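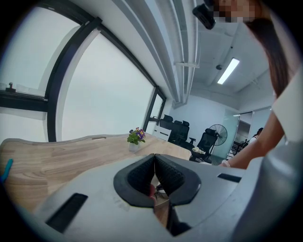
Prordale, January 20, 2024

Search this book Enter keyword Go

Chapter 6. Chores as Engineering Problems

A chore is a task that most adults can do without training and that few machines can do without help. Clearing a table is a chore. So is moving a potted plant to wipe under it, or putting a tool back where it came from. This chapter asks which of these tasks a machine can now carry out, under what conditions, and at what rate of failure.

Industrial arms have placed parts with great accuracy for decades. They do so because the part arrives in a known position, in a fixed holder, under constant light. An office table offers none of this. Daylight from a window wall changes through the day, chairs are moved, and the objects on the tabletop differ in shape, weight and stiffness. A flower pot is rigid at the base and soft at the top. A grasp that suits the pot will crush the leaves.

We use the term "open setting" for any workplace that has not been arranged for the machine. The term covers homes, offices and most small shops. It does not cover a packing line, even a poorly kept one.

One common way to teach a machine in an open setting is by demonstration. A person holds a two-finger gripper in one hand and does the task with it, while a camera records the motion. The recordings are then used to train a control program for an arm that carries similar fingers. Finn Hollmann's course notes, on which this chapter draws, set 200 demonstrations as the starting point for a single pick-and-place task. Jin-sol Yoon later repeated the exercise with 400 and found that variety in the room mattered more than the added count.

Two limits of the method should be kept in mind. A parallel gripper has far less freedom than a hand, so the person must solve the task the way the machine would have to. And the wide-angle view bends straight edges — window frames and table rims in particular — so that distances near the border of the view need correction before they can be used. 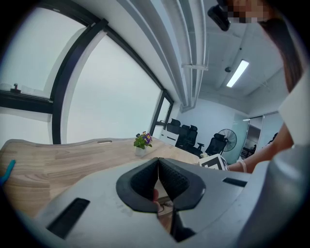 6.1 Rigid Objects on a Flat Surface

The simplest case is a rigid object with flat sides, such as a white cube with black markers printed on its faces. The markers let software work out the position and angle of the cube from a single view. Household objects seldom carry such markers, and results obtained with them should be read as an upper bound.

In the Meinecke trials, discussed in Section 6.3, an arm running the Todus controller attempted 60 placements of a marked cube and missed 17. Most of the misses occurred at release — the fingers opened before the cube was level. Students should work through the release geometry in this section before turning to soft objects.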